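In Praise of the Sofa Bed

By Emanuel Sandu
1 Mar 2022

I love a sofa bed, and I'm tired of hearing it called a compromise! Mine has been with me for almost 12 years and two apartments, and it has hosted my cousins, a neighbor with a flooded kitchen, and me, on more Sunday afternoons than I'd admit to my mother.

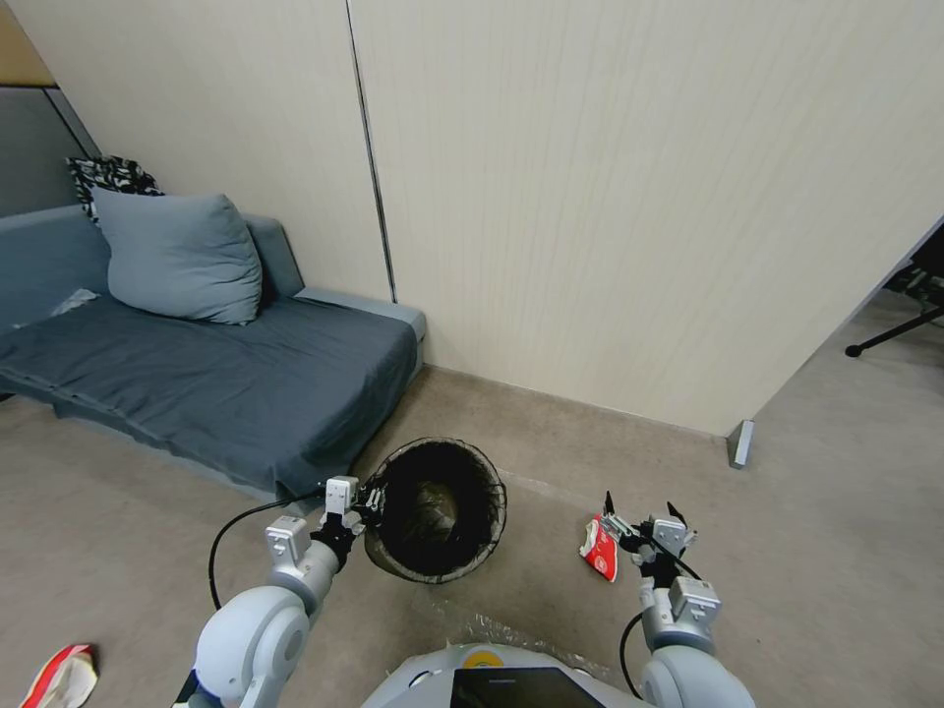

2 min read

A slate-blue cover, a plain pillow in light blue, one loud black-and-white print tucked in behind it — give me that over any matching set in a showroom. Covers wrinkle because people sit on them. Let them! I paid $200 for a fitted one once and spent a whole May tugging it straight before I gave it away.

And please, put a wastebasket near the sofa. A round black mesh one is perfect (light, cheap, easy to shift with your foot), and it's where a crumpled bit of paper or tissue on the seat ought to end up. My sister keeps hers under the kitchen sink, and I find candy wrappers in her cushions every single visit.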